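Robot Handling Stations: Frequently Asked Questions

Inuncombe Shared Workshop – Guidance for station users
Last revised 2 October 2022

Who do these rules apply to?

They apply to everyone who sets up, runs or observes a robot arm at a bench in the Inuncombe or Bidden rooms. Visitors must be signed in by a registered user and remain that user's responsibility throughout.

Do I need training before I book a station?

Yes. New users complete the half-day induction and one supervised session. Inductions are not held in August. Users who have already been inducted at Bidden need only the supervised session.

How should the bench be laid out for tableware tasks?

The rack goes to one side of the work area, with clear table between it and the place where single items are set down. Plates should stand upright in their slots. Please keep bags, cups and paperwork off the bench during a run.
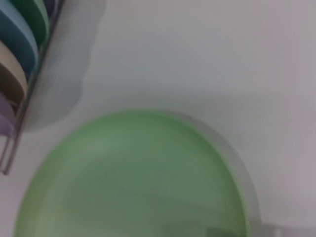

Plates in the rack, with a green plate set on the tabletop.

Does the order of the plates matter?

It matters only if your task sheet gives an order. In that case, write the order in the station log before the first run and name the plates by colour. Where two are close in shade, such as purple and lavender, use the names on the task sheet and keep to them.

May I reach into the work area while the arm is powered?

No. Pause the arm, wait until it has stopped moving and press the hold button before reaching in. This includes straightening a plate or picking up a dropped one. A second person may not release the hold on your behalf.

What are the speed and distance limits?

Arms in shared rooms may move at up to 482 mm per second. The marked line on the floor is 610 mm from the bench edge, and observers stay behind it whenever the arm is live. Requests to vary either limit are made on form 9.

What should I do if a plate is chipped or broken?

Stop the run, hold the arm and clear the pieces with the brush and pan, never with the gripper. Chipped plates are withdrawn from use even if the damage is slight. Record the item in the log before restarting.

Can I use my own gripper or wrist camera?

Yes, once it has been checked. Hosoda and Skoltetti mounts are accepted at both sites – other mounts need a fitting check, for which please allow one week. Cables must be tied along the arm so that they cannot catch on the rack.

Who should I contact?

Questions about these rules go to Adanech Tekleab, Station Safety Lead. Bookings and inductions are handled by Amanuel Gashaw on extension 1914. In an emergency, press the red stop button and call the front desk.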